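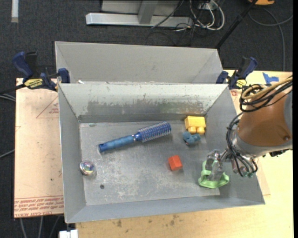

Sorting it on the spot never worked in our house, one customer wrote back in February, you need somewhere for the brush and the toy bits to sit until somebody has ten minutes. We have been quoting that email around the office ever since, and it ended up being the brief for the whole thing.

FOR IMMEDIATE RELEASE
December 5, 2021

Noltik launches Vuda, a two-bin tidying kit for the stuff that has no home

TUTIRO - Noltik, the home storage company, today announced Vuda, a pair of open-top metal bins meant for the small loose things that collect on tables, stairs and bathroom shelves. Hairbrushes. Building blocks. The one plastic figure that turns up in a different room every night. Vuda goes on sale today at the Siriwardena store in Tutiro and by mail order from Noltik direct.

How it works. Two bins, one behind the other, on a table or a low bench. Everything stray goes in the front one, no sorting, no thinking about it. At the end of the week, empty it. Whatever has a place goes back to it. Whatever doesn't goes in the rear bin and waits. When the rear bin gets full, decide: keep, give away, toss. Thats the system.

No lids. We tried lids and they came off the list early. Testers put things on top of the lid and not in the bin. Same with dividers. A divider for hair things sounds useful untill a toy lands in it, and after that people stopped using the bin at all. So it's an open box with a flat floor, and a round brush can lie in it any way it likes.

On the metal. Gray, plain, no paint to chip. It will scratch. Pale scuffs across the floor of the bin and darker rubbed patches on the walls are normal wear after hard use, do not return the bin for that please. Small hard toys mark it faster than anything else. Customers who want a quiet bin can put a folded dish towel in the bottom, it helps a lot, especialy on a wooden table with kids dropping cubes in from a height.

Tested in homes. Noltik put early sets in 330 households ahead of launch. Families, shared apartments, a few people living alone. Feedback came in on postcards, mostly short. The things people asked for:

- Bins that can stand close together, long side to long side
- No printed labels
- Something you can wipe out with a damp cloth
- A size that fits on the table and still leaves room for dinner

All four made it into the final version. A request for wheels did not. Wheels may come later, no promises.

What goes in. Anything small and dry. Combs, brushes, blocks, toy animals, bottle tops, playing cards, that key. What stays out: food, wet sponges, medicine, batteries, anything sharp. Vuda is not a toy chest and should not be climbed into or stood on.

A note on the weekly empty. Pick a time and stick with it. Testers who emptied the front bin every week kept going with it, the ones who left it for a month mostly told us they dreaded it by then. Tip the whole lot out onto a towel and start with the biggest thing. Kids can do their own pile. Crumbs and lint go in the trash, then a quick wipe, then back on the table.

Availability. The first run is 400 sets. Once those are gone the next batch follows in February. Each set is 2 bins plus a printed card with the weekly routine on one side and care instructions on the other. Single bins will be sold separately at Siriwardena only, as stock allows. Orders by mail ship flat on their side, check the corners when you unpack and tell us right away if one is bent.

In-store. Siriwardena has a table set up near the entrance with a full bin and an empty one, so shoppers can try the sort for themselves. Bring the contents of your own junk drawer if you want, staff have said they don't mind. There is a box next to the table for toys in good condition that you've decided to give up, and the store will pass them along.

Returns. Unused sets can go back to either seller with the card and packing included. Used sets, talk to us first.

About Noltik
Noltik makes plain storage for busy homes: bins, trays, hooks and shelf boxes. Based in Tutiro.

Press contact
Noltik press desk, Tutiro. Review sets on request while the first run lasts. Please say in your request if you need one bin or the pair.

ends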